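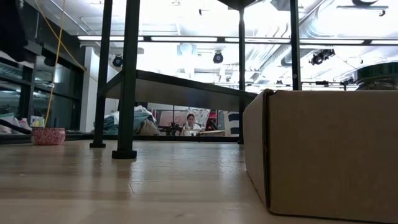

Plain brown carton on the light wood surface, with the small red-and-white container at far left.

Packing at the Pusham Room
Posted Apr 19, 2018

The Drostano workroom left Pusham in March and is now set up on the second floor of the Pfister Building in Vallell. This page is the packing part of the move. The rooms themselves, before and after, are on separate pages, listed at the bottom.

Most of what we own is small: trims, thread, paper patterns, tools, tins of pins and snaps, sample books. The large pieces are the tables and shelving, and those were handled by the movers. Everything else went into cartons that we packed ourselves over 12 days, an hour or two at a time, with the workroom still open for orders through the first week.

Click the picture for the larger size. The notes below are grouped the same way the cartons were.

The cartons

We bought one size for nearly everything. It is an ordinary brown corrugated carton, nothing printed on it. We had used secondhand grocery boxes on an earlier move and spent a lot of time reading banana labels and looking for our own writing. Plain sides are easier to mark. We bought 99 in all, because the supplier sold them in bundles of 33 and 3 bundles was the nearest fit. We came out with a short stack left over, which is now under the stairs in Vallell.

Bottom seams got two strips of tape, the second one overlapping the first. Top seams got one. Two cartons of sample books needed extra tape around the outside, and one of those still opened at a corner on the stairs.

Labels

Each carton was marked on two sides and not on the top, since the top disappears as soon as something is stacked on it. We wrote the shelf it was going to, then a few words about the contents. "Shelf 4, ribbon, narrow" is a typical one. Early in the week we were writing long lists on the sides, and those took more time than the packing did.

The label went on last. A few cartons were labeled first and then filled with something else, and there is still one in the new back room marked "zippers" that has never had a zipper in it.

Paper patterns

These were packed flat where they fit and rolled where they did not. The flat ones went between sheets of board, tied both ways with cotton tape. Rolled patterns stood upright in their cartons with crumpled paper at the bottom. The oldest patterns, the ones on brown card with the punched holes, traveled in the car.

If you have ordered from the pattern list, the numbers have not changed. They are in the same order on the new shelves as they were on the old ones.

Thread and trims

Cones were packed standing, in single layers, with a sheet of cardboard between layers. Small spools stayed in their drawers. We wrapped each drawer in paper, contents and all, and slid two at a time into a carton. This worked well and we would do it again. Unpacking the drawers took one morning.

Ribbon and braid came off the wall rack in color order. The reels were threaded on dowels, a dozen or so to a dowel, and the ends were pinned down. A few pins came out along the way and we had loose braid in the bottom of two cartons — nothing damaged, only a slow hour of winding.

Tins and small containers

Every tin was taped shut across the lid, including the ones we thought were empty. Low-tack paper tape left no marks on the painted lids. The brown packing tape did, and we stopped using it on anything but cardboard after the first tray.

Pins, snaps, and eyelets are heavier than they look. We filled the gaps in those cartons with fabric offcuts, which weigh very little and needed to be moved anyway. No carton of metal parts was filled to the top with metal parts. The ones that were went back on the table and were split in two.

Tools

Shears were wrapped singly in felt, with a rubber band at the handle. Rulers and curves were tied in a bundle between two yardsticks. Irons were emptied the night before, left standing open, and packed in the morning with their cords coiled separately in a paper bag. The bag was written on too. All the cords looked alike by the time we got to Vallell, and the writing saved some trying of plugs.

The button press was too heavy for a carton. It rode on a blanket on the floor of the van.

What was packed last

A carton of things we would want on the first day was kept open until the end: tape, two knives, a roll of trash bags, the kettle, mugs, hand soap, paper towels, a lamp, the order book, and the phone charger. It went in the van last and came out first. We forgot a screwdriver. The one we needed was in a carton marked "Shelf 2, tools," at the bottom of a stack.

Unpacking

The movers took almost 9 hours for the whole job, including lunch and the drive. Shelves were up by evening and we began with the patterns the next day. Thread and trims followed. The sample books waited until the following week, as the long shelf had to be leveled first.

Emptied cartons were flattened and tied in bundles. Most have been given away. Anyone in Vallell who can use a few is welcome to the rest — come up by the Pfister side stairs and ask at the counter. They have been taped once and have writing on two sides. They are otherwise sound.

Several people have asked about the cutting tables. Both came with us. The longer one had to be turned on its end to clear the second landing, and it has a new scrape on the underside.

Other pages from the move

Pusham, the old workroom
The front room and the storeroom as they were in the winter, with the wall racks still up.

Moving day
The van, the stairs, and the long table on the landing.

Vallell, first week
Shelving and lights going in at the Pfister Building. The counter was not finished yet.

Vallell, open
The new room with everything on the shelves, apart from the sample books.

Back to all Drostano galleries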